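Home About What We Test Visit Contact

About us

Hi! I'm Malsha Navaratnam, and I run Jedine, which is a very small company in a very small town called Nurnton. We test whether robots can do ordinary chores yet. I say "we" because there are 2 of us most of the week, and because it feels odd to write "I" on a company page (I'm going to do it anyway, you've been warned).

The short version of what we do is this. A company that wants to sell a robot for kitchens, stockrooms or packing benches sends us a list of what the thing is supposed to be able to do. We try it, over and over, with real stuff from real stores, and then we write up what we saw in plain English. The people who hire us usually have plenty of nice videos already. What they want from me is the other forty minutes – the dropped sponge, the bag that folded over, the sock that got picked up with the tablecloth.

I didn't start out in robots at all. I spent 9 years packing orders and then running a packing floor for Jayasinghe, a mail-order grocery business, and I got very fast hands and a slightly bad shoulder out of it. Every so often a salesman would come by with a machine that was going to do my whole line. Some of those machines were great at one thing! We had a box taper I would have married. But the minute you gave any of them a soft bag of rice, or a bag of rice next to a jar, somebody had to go stand beside it with their sleeves rolled up. I used to write little notes for my boss about which jobs a machine could take and which ones it couldn't, and one day a visiting engineer asked if he could pay me for them. So that was the beginning of the company, more or less.

People always want to know the answer, so let me give you mine as it stands. Can a robot do your chores? A few of them, slowly, if you set the room up for it. Moving hard things with a regular shape from one spot to another is pretty good now. Wiping a flat counter is fine. Folding towels has come along a lot and I've stopped making fun of it. Shirts are still a mess. Loading a dishwasher depends so much on the dishwasher (and on the family, if you've ever seen how mine loads one) that I won't give a grade. Anything behind something else in a fridge, forget it for now.

On the shop floor it's a bit better, mainly because you get to decide where everything goes. A bin can be the same bin every day. You can't tell a kitchen to do that, or a teenager.

Our main project these days is called Zamon. It's a long list of small jobs, 572 of them at last count, each one something a person does without thinking: put the lid back on, hang the mug on the hook, get the last one out of the box. Each job gets 9 tries before we write anything down as a pass or a fail, and I'm strict about it. If it took a nudge from a human, it's a fail. I've had some long phone calls about nudges.

We work for the people who build the machines, and also for the people thinking of buying them, which includes a couple of care homes and a hardware store. We don't sell robots and we don't get a cut if you buy one. If you ask me whether you should get one for your house I'll probably say wait, and then talk for half an hour about why, so bring a coffee.

Visitors are welcome if you write first. We have an open afternoon every October, when kids from the school come and try to beat the machines at sorting laundry. They win, and they're not modest about it.

Bagging is the chore I get most worked up about, probably because I did it for so long. Give me a counter of snacks and a paper bag and I'm done before you've found your keys, but for a machine every piece is its own little problem. A chocolate bar in its wrapper has a nice long shape to grab. A crumpled pink candy wrapper is harder to plan for, and a candy bag lying flat on a smooth white table doesn't give two fingers much of an edge to get under. Then there's the light blue bag itself, standing open toward the back with an orange package and a green one poking out of the top, and whatever comes next has to fit in beside them. I could watch this one all day, and some days I do. 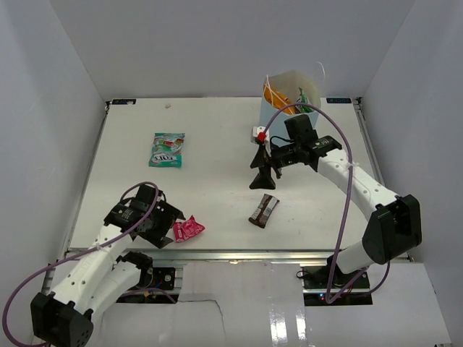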